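# Tundow Robotics Open Day, 24th May

Went up to Clegg for the student projects. Parking was in the paddock, as threatened.

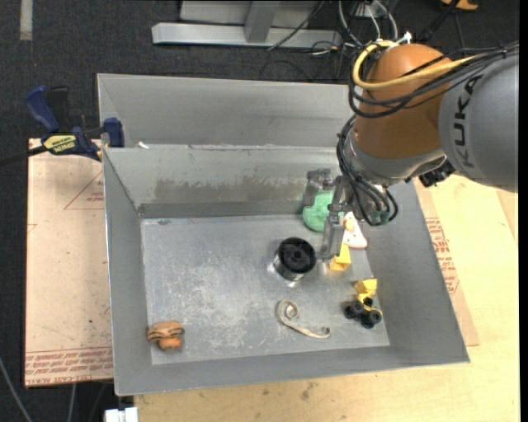

*The Vuvavero team's picking rig, mid-bin.*

Vuvavero is the senior class project, and the brief sounds like something a parent would set on a Saturday: get the odds and ends out of the metal bin without being asked twice. The arm is a KUKA, the bin is held down with a bar clamp, and the cabling has opinions of its own. I have seen tidier wiring, though mostly in brochures.

The students choose what goes in the bin, and they choose spitefully. There was a yellow block for the easy marks, then a coiled beige strap, a shiny black cylinder and a cluster of black wheel-like bits that I wouldn't have wanted to pick up myself. The strap is the one they all complain about. Their poster claimed 300 logged attempts since the start of term and was rather quiet on how many had gone well, which I took as a sign of honest scholarship.

I hung about for around 20 minutes. The crowd was mostly younger siblings, who cheered every time the arm moved and every time it stopped. Somebody's dad asked if it could do the dishes. He was told it could do one dish.

Next door was Hukska, the junior club, with seven line-following buggies and a track made of electrical tape. Two of the buggies followed the line. Another followed me as far as the tea urn. Great energy in there, and far more shouting than in the senior room.

The sausage sizzle ran out of onions before noon. The talk on competition entries was listed as half an hour and went for 55 minutes, mostly on the colour of the team shirts (maroon, after a vote).

The regional round is in August and both groups are entering. Visitors are welcome again. Wear boots if it's been raining, the paddock doesn't drain.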